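Notebook, May, bench 2
Pouring and lids, brown liquid

Made up one batch of dyed water for both containers. Colour is strong enough to read the level through clear plastic from across the room. Batch volume logged by Seija under Vodham.

Bottle: fill to below half, red band round the middle. Target is the stemmed wine glass, placed empty on the table. Stop at 100 ml.

Jar: white screw lid, red tape across the top as a rotation mark. Half a turn of the tape is easier to judge than the edge of the lid.

Glass foot must stay clear of the seam between the tables. Apolline wants 9 pours and 9 lid runs before the liquid is changed. Wipe the rim every 6.

Bottle and glass first, then the jar:

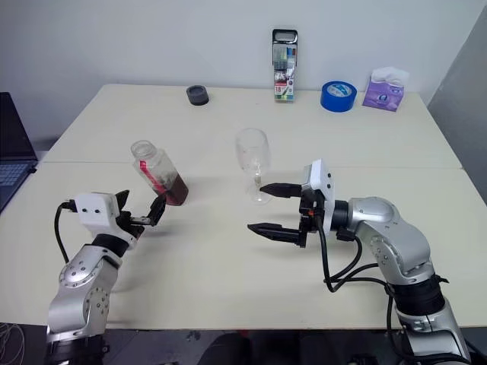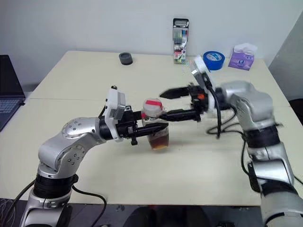
To do
- Ask Chaudhary for a second glass, same bowl height.
- Fresh red tape; current roll nearly finished.
- Check whether the dye marks the tabletop if left overnight.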